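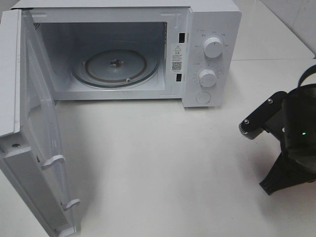 About us

Jelivside refurbishes and sells small kitchen appliances from a workshop in Vostthorpe. Most of what we handle is countertop microwaves, along with kettles, toasters and two-plate cookers. Our customers are mainly landlords, student houses and office kitchens.

We started as the repair counter of Beneš, a household goods store on Tramatport Road, and moved into our own unit when the store closed. The unit is 1096 square feet, with the test benches at the front and parts storage behind.

Every microwave is cleaned inside and out. We check the door, the latches, the turntable and both knobs on dial models, then run a heating test and a leakage test. Units that fail the leakage test are stripped for parts and recycled. Last year 465 microwaves went back into use and 103 were recycled.

We keep glass plates, roller rings and couplers in stock for most compact models. Bring your old plate with you if you need a match.

All sales carry a six-month warranty. The counter is open Monday to Friday, 9 to 5, and closed for stock count the first week of February.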